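Rindura courtyard project: where we are in May

Hi everybody,

A lot has moved since my last report, so grab a coffee. Short version: the rain sculpture is built, it's mostly plumbed, and we still have a permit to chase for the Chávez Street side. Money is in decent shape (numbers further down), and I'm less nervous than I was in the winter!

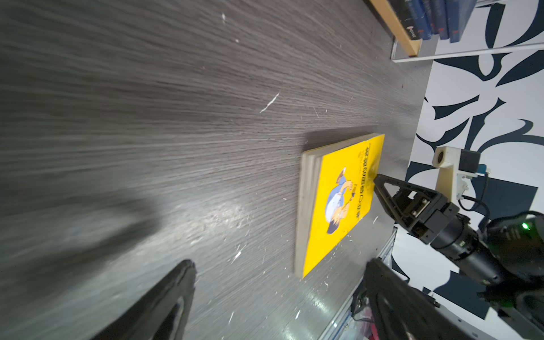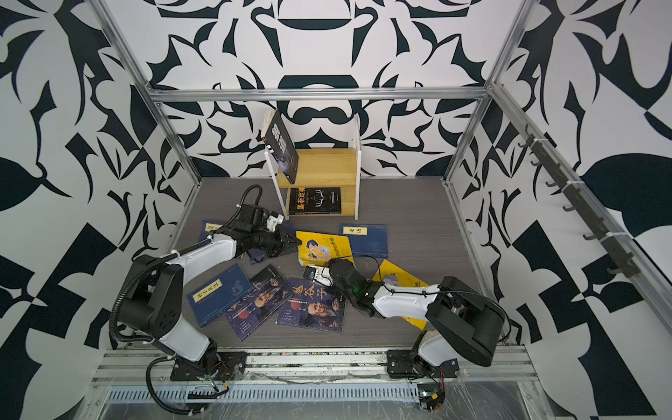
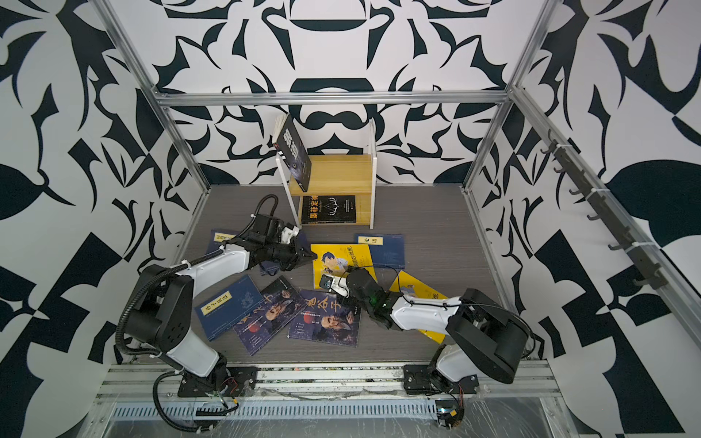
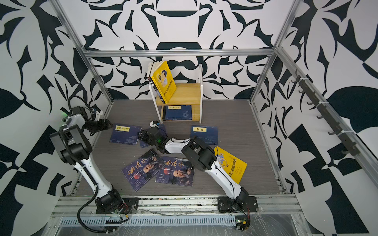
The build

Rindura is now 31 clay basins stepping down the courtyard wall, each one spilling into the next. Rutilio Quintero threw the last of them in April and we lost two in the kiln, which hurt, but he'd made spares (bless him). The glaze is that cloudy green you all picked from the test tiles – it came out a bit darker on the big basins, and I like it better that way.

The whole loop holds 292 gallons. Rain comes off the roof, through the gravel bed, down the basins and into the tank under the bench. We ran it with hose water for an afternoon and found a slow leak at basin nine. Peltumetti, who made the copper spouts, are sending a replacement gasket at no charge. I'll run the full test again once it's in.

The plants

Rushes and blue flag iris went in along the gravel bed. The iris looks great. The rushes sulked for a couple of weeks and then took off, so I've stopped fussing over them. I'd like to add some duckweed to the lower basins but I want to see how the filter handles leaves first.

Money

We have $1,696 left in the materials line. Out of that, $300 is set aside for the pump housing and I'm holding the rest for lighting. The Flosa lamps I wanted went up in price, so I'm looking at using fewer of them, only on the bottom steps. I'd be glad to hear if you hate that idea.

Still to do

Swap the gasket and rerun the water test
Get the sidewalk permit signed – I've called twice and left messages both times
Finish the bench top, which needs one more coat of oil
Write the wall label (350 words is too long, I know, I'm cutting it)

If the permit comes through we can open the gate side at the same time as the courtyard. If it doesn't, we open from the courtyard only and add the gate later. Come by any morning before 11, I'm usually there with wet shoes.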